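4. Lay the green sheet on the marble board and smooth it with your palm. I leave the soft wrinkles alone, life's short!

5. Lift it by one corner only (Youssra Gaber grabs two and gets a twist every time).

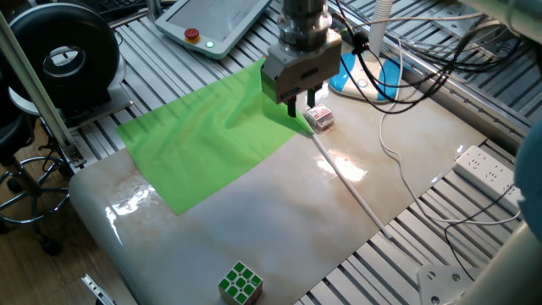
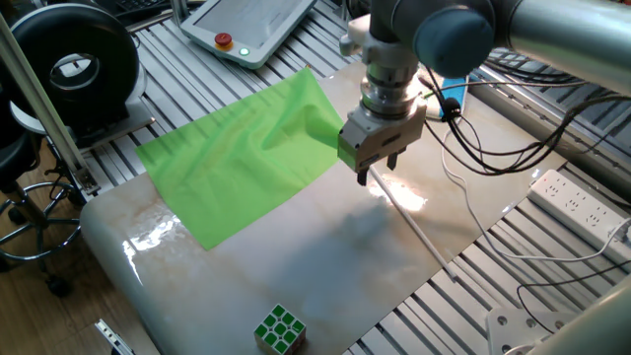
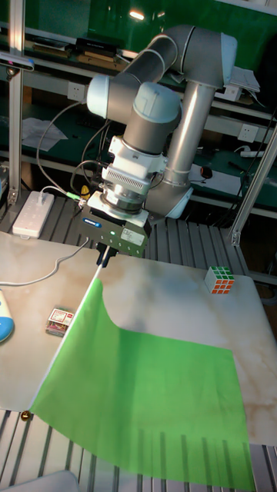
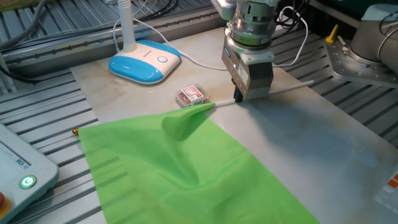 The green sheet on the marble board.

6. Fold the sheet corner to corner, then in half again, and slide it into the Brendance sleeve.

Note: I buy mine from Hegazy in packs of 100, and a pack gets me through to October.

Caution: no iron on this stuff, please. I melted one and it stuck to everything!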